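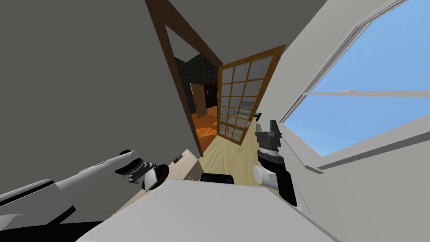

Unit 6: Getting drugs past barriers in the body

These notes cover the second half of the unit. Read them before the discussion section and bring the worksheet on diffusion with you. The first half (dose, half-life, clearance) is in the earlier packet and will not be repeated.

6.4 Why size matters

A drug given by mouth or by vein has to cross several layers of cells before it reaches the tissue where it is needed. Each layer lets some things through and holds others back. Small molecules that dissolve in fat cross cell membranes fairly easily. Large molecules, and molecules that carry a charge, mostly do not. Proteins such as antibodies are large, so they are usually injected, and even then they may reach a tumor only at its outer rim.

Particles made to carry drugs are larger still. The ones in the reading by Haddadin are 108 nanometers across. A particle that size can pass through the leaky blood vessels found in some tumors but is held back by the tight vessel walls in healthy muscle. The difference is the basis of what is called passive targeting. It works well in mice. In people the results are mixed, and you should be able to give two reasons why. One is in section 6.6. The other is on page 44 of the reading.

6.5 Coatings

A bare particle put into blood is quickly covered with proteins. This layer is called the corona. Immune cells in the liver and spleen recognize parts of the corona and take the particle up, often within minutes. To slow this down, particles are coated with a water-loving polymer, most often polyethylene glycol, or PEG.

PEG has costs as well. A thick coating keeps proteins off, but it can also keep the particle from entering the cell it was meant for. Some patients already have antibodies against PEG, and others make them after the first dose, so a second dose may be cleared faster than the first. Keep this in mind for the problem at the end.

Terms to know from this section: corona, opsonin, clearance, PEG, steric hindrance.

6.6 Dense tissue

Once a particle has left the blood it still has to move through the material between cells. This material is a mesh of collagen and long sugar chains filled with water. In loose tissue the gaps in the mesh are wide. In scar tissue and in many solid tumors they are narrow, and the fluid pressure is high, which pushes outward against anything trying to get in.

Three approaches are in use or under study. The first is to make the particle smaller after it arrives, for example by building it from pieces that come apart in acid. The second is to attach an enzyme that cuts the mesh. The third is to raise the local temperature slightly, which widens the vessels and increases flow. The course examples are Vullura (shrinking particle) and Tenach (enzyme on the surface). Both are taken from the problem book, and you are not expected to know their chemistry beyond what is given there. 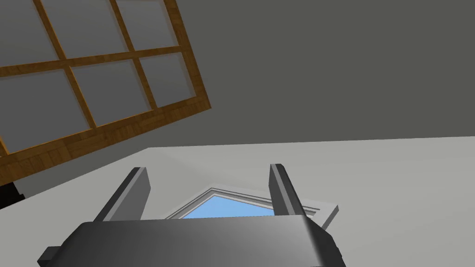
Sawsan Daher objected in last year's section that the enzyme approach is harder to defend than these notes make it sound, because the mesh also holds tumor cells in place and cutting it might help them spread. It is a fair objection. The studies so far do not settle it, and the answer probably depends on the enzyme, the dose and how long it stays active. If you choose the enzyme carrier for your written answer, you need to deal with this point.

6.7 Release

A carrier that reaches the right place and keeps its load is of no use. Release can be slow and steady, as when a polymer breaks down in water, or it can be set off by something: a change in pH, an enzyme found only in the target tissue, light, or heat. Light is limited by depth. Near-infrared light goes farther into tissue than visible light, but it still weakens quickly beneath the skin.

When you read a release curve, check three things before anything else — the fluid used, the temperature, and whether the fluid was replaced during the test. A curve measured in plain salt water often looks better than one measured in serum.

Problem for discussion

A carrier holds 124 micrograms of drug. After six hours in serum, 50 micrograms have been released. Find the percentage released and the amount still held. Then say whether you would expect the same figures for a second dose in the same patient, and why.

Written answers go to Fouad Qaisi by September 18, 2026. One page is enough.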